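**Kandoddale Knit Library opens its shelves in March**

KANDODDALE – Warm sweaters will soon be as easy to borrow as a paperback. The Kandoddale Knit Library opens its doors in March with 76 knitted pieces ready to go home with anyone who lives in the valley, and we could not be happier to finally say so!

The library is a joint project of Verolley, the clothing repair workshop on Herrero Street, and Pultlow, the neighborhood laundry two doors down. It will lend out sweaters, cardigans, shawls, hats, scarves and a small but very good selection of blankets. Borrowing is free. Each piece can be kept for up to 11 weeks, long enough to get through the worst of a cold spell or to find out whether you really are a cardigan person after all.

The idea started with a pile of donated knitwear in Verolley's back room. People kept dropping off sweaters with a hole in one elbow or a cuff coming undone, often with a note saying they couldn't stand to throw it out. The workshop mended them between paid jobs, and the pile grew. By last fall there was no room left to open the button drawers. Selling the lot was discussed for one evening. Lending it won out, mostly on the strength of a heavy green fisherman's sweater that everyone in the shop wanted to wear and no one wanted to see leave town.

Every piece in the collection has been washed, dried flat, checked for holes and weak seams, and folded by hand. Pultlow has done the washing, and the care that has gone into it shows. Wool that came in stiff and smelling of attic is soft again. A few pieces with old moth damage spent time in the freezer before they went anywhere near the others.

The checking is slow work, and it has become the favorite job of the whole project. A garment is laid out on a bedsheet, front side up, and smoothed from the middle toward the hems. Then it's turned over and smoothed again. Pale sheets are best for dark yarn, and a printed one does just as well as a plain one. Against the right background, a dropped stitch in a black knit jumps out at you, and so does every bit of lint.

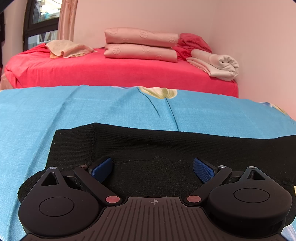
## What's on the shelves

Of the 76 pieces, 32 are sweaters and cardigans in adult sizes. The rest is a happy mix. There are shawls in lace and plain garter stitch, ribbed hats, long scarves, short scarves, a vest with pewter buttons, and children's pullovers that have clearly been loved by several children already.

Black and navy make up more of the collection than we expected. They were the hardest to mend (black yarn under a work lamp is a trial for anyone's eyes), and they are likely to be the first to go out, being the ones people reach for before a job interview or a funeral. Those who like color will not be disappointed, though. One cardigan has mustard sleeves and a plum body, and it looks wonderful.

Mends have been left visible wherever the mender felt like it. Some are nearly impossible to find. Others are bright little squares of darning in orange or sky blue, and we hope borrowers will enjoy them as much as we do.

## How borrowing works

Come by, try things on, and sign the card that belongs to the piece you choose. Each card lists the fiber, where it's known, along with the washing instructions and any repairs made so far. Borrowers may take 2 pieces at a time. Households with small children may take more, within reason.

You are welcome to wash what you borrow, as long as you follow the card. If you'd prefer not to, bring it back unwashed and Pultlow will see to it. Please don't hang wet knitwear on a line or a hanger – it stretches, and shoulders that have grown points are very hard to fix.

Holes happen. If a piece comes back with a new one, there is no fee and no lecture. Tell the desk where it is, and it goes into the mending basket. Please don't cut loose ends, even if they look untidy. Tuck them in and let the workshop deal with them.

## Opening day and folding table

The library opens on a Thursday in March at 4 p.m., in the front room at Verolley. The exact date will be posted in both shop windows. There will be tea, a rack of sweaters to try, and a long table where visitors can learn to fold a bulky knit so that it stacks without a crease down the front. The trick is to fold the sleeves straight across the back before bringing up the hem, and it takes a few tries to get right.

A mending corner will run the same afternoon. Bring one knitted item of your own with a hole no larger than a coin, and someone will show you how to darn it. Needles and yarn are provided.

After opening day, the library will be open every Thursday from 4 p.m. to 7 p.m.

## Donations

Clean knitwear in any size is welcome, holes and all. Felted sweaters are welcome too and will be cut up for mittens. We're especially short of children's cardigans and anything in extra-large adult sizes. Please empty the pockets first. The workshop already has a jar full of bus tickets, hairpins and single mints waiting for their owners.

Donations can be left at the counter of either shop during normal hours.

**Press contact:** The Knit Library desk, Verolley, Herrero Street, Kandoddale. Reporters are welcome to visit during a mending session before the opening; please ask at the counter first.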